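Care of Wigs and Hairpieces at Home

Grendham provides the following guidance for customers who wash and store wigs, toppers and clip-in pieces at home. It applies to synthetic and human hair pieces unless a section states otherwise.

Before washing

Remove all clips, pins and bands. Detangle the piece dry, starting at the ends and moving toward the cap in short strokes. A wide-tooth comb is suitable for most textures. Curly pieces should be separated with the fingers only. Do not use a brush intended for natural hair on a synthetic piece.

Washing

Fill a clean basin with cool water and add 2 capfuls of wig shampoo. Turn the piece inside out, lower it into the water and leave it for five minutes. Do not rub, twist or wring the hair. Makeup along the front edge of the cap may be loosened with a soft toothbrush and a drop of the same shampoo. Rinse in cool water until the water runs clear.

Conditioner may be applied to human hair pieces from mid-length to the ends. Keep it away from the knots at the base, where it can cause shedding. 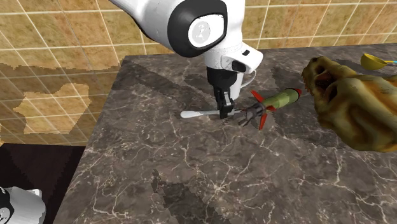 Essien wrote to us that a monthly wash had left her shoulder-length synthetic piece dull, and that washing it after every ten wears, with a cool rinse and no conditioner, kept it in good order through the summer. Our service desk in Benddale considers this a sound interval for daily wear. Pieces treated with hairspray or gel may need washing sooner.

Drying

Press the piece between two towels and place it on a ventilated stand. Allow it to dry overnight, away from radiators and direct sun. A solid foam head holds moisture in the cap and should be used only once the piece is dry. Comb or restyle when no dampness remains at the base.

Heat styling

Standard synthetic fiber must not be heated. For heat-resistant fiber in the Brestari range, the iron should be set no higher than 288 degrees Fahrenheit. Test a small section at the nape first and let the hair cool fully before touching it.

Storage

Fold the piece ear to ear, place it in a hairnet and return it to its box. Long pieces should be laid flat with the ends straight. Label each box with the date of the last wash.

Grendham Customer Care, Suite 163, Benddale | Copyright Grendham. All rights reserved. | Back to top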